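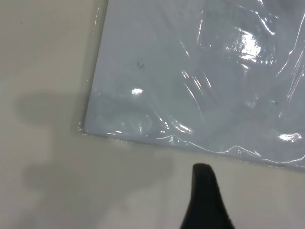 Ghislain McIntyre has heard the complaint before, most often from a reader called Caron, who wrote in to ask why anyone would bag a flat sheet at all when a drawer has worked perfectly well for a couple of centuries.

"Drawers are where paper goes to get bent," McIntyre says, and offers me the better chair.

Home News Storage Interviews Archive Contact

We met on 8/25/18 at his packing room in Trundton, a place of white surfaces and strong opinions. He has been wrapping, bagging and sealing things for 40 years and talks about air the way other men talk about their in-laws.

"It gets in. You press it out at one end and it's back at the other, looking pleased with itself." His method is to lay the bag flat, smooth from the closed end toward the zipper, and leave the last 2 inches open until the very end. Then he closes it, swears, and opens it again.

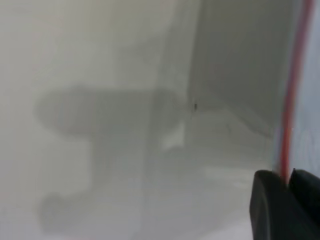
He likes a pale table because it shows grit, and grit is what scratches. He wipes it down before every job and again after lunch, having once found a crumb sealed in with a customer's map. "She was very nice about it. She framed the crumb."

Last January he packed 196 sheets for Tronex, a print shop across town, and had to redo only 4. He still brings up the four. 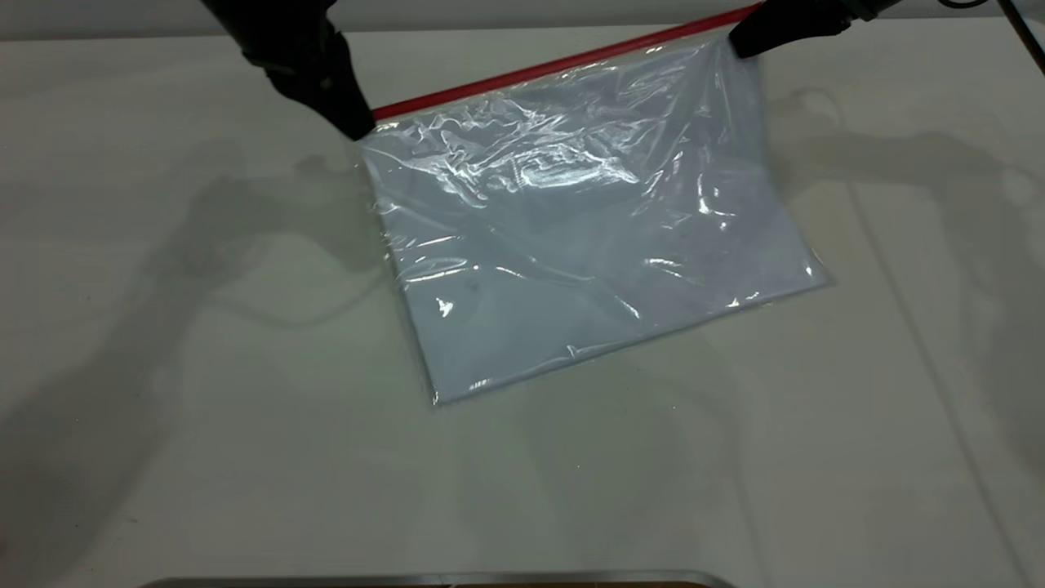
Do wrinkles in the plastic matter? Very little, he says, so long as the sheet inside stays flat and the seal is closed all the way to both corners.

What he can't forgive is tape. A rival outfit, Tromeo, tapes over its zippers. McIntyre gave me almost an hour on this, then walked me to the door and asked whether I had a bag for my notebook.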